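Three weeks with the Udance hand grippers, then, and I've finally got enough thoughts to fill a post. A few of you asked after I moaned about the delivery in June, so I'll get that over with first: it came late, the box was enormous, and Wael Samir at Drendel (the shop I rented it through) was lovely about it and knocked a bit off the first month.

I went for the two-handed kit. You hold one in each hand, squeeze the handle and the jaws close, and everything you do gets recorded so that a robot arm can learn from it later. You don't need to own the arm, which suits me very well as I have neither the money nor the floor space. You just do the jobs, lots of them, and upload at the end of the day. My total so far is 1,531 clips. I know!

Setting up was easier than I'd feared. The printed guide is dreadful (page 12 appears in mine upside down) but the app talks you through pairing and then makes you open and close each hand a few times until it's happy. First go took me most of a morning. Now I can do it while the kettle boils.

What surprised me was how quickly I stopped using tidy little test objects. Wooden blocks on a table are fine for getting your hand in, but you're bored silly by lunchtime, and Fadwa Kettani, who talked me into all this in the first place, kept telling me to try soft things. So I moved to the bedroom. Bedspreads, scarves, pouches, tissues, anything that folds up on itself and won't sit still.

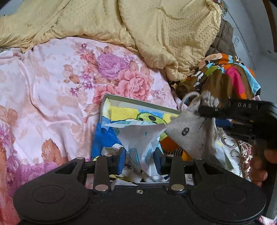 Tissues are my favourite now, daft as it sounds. You have to come in gently with the jaws open, close on just enough paper, and not drag the box about while you're at it. With bare fingers you'd never think twice. With grippers you find out how much you normally do with your other hand without noticing, and having a second one makes a huge difference. I did try the single kit at Fadwa's and spent the whole afternoon chasing a tissue box over the covers.

Cloth is harder. Squeeze too early and you get a pinch of nothing, squeeze late and you've got the sheet underneath as well. I've got better at it, though Ehab still gets a clean grab quicker than I do and he's only had a go twice.

Now the grumbles. My wrists ache after an hour, so I do short bursts with tea between. The upload is slow, and one evening it rejected 121 clips for "insufficient movement" with no hint as to which bit of them was at fault. I wrote to support and got a reply from Sanaa Naciri the next morning, who put most of them back for me. Full marks to her, fewer to the software.

Would I buy it? I'd carry on renting. If you only want to see what it's like, borrow the single kit for a weekend, but for anything with fabric get the pair. I'm keeping mine for another 2 months and I'll do kitchen drawers next, if I can face emptying them.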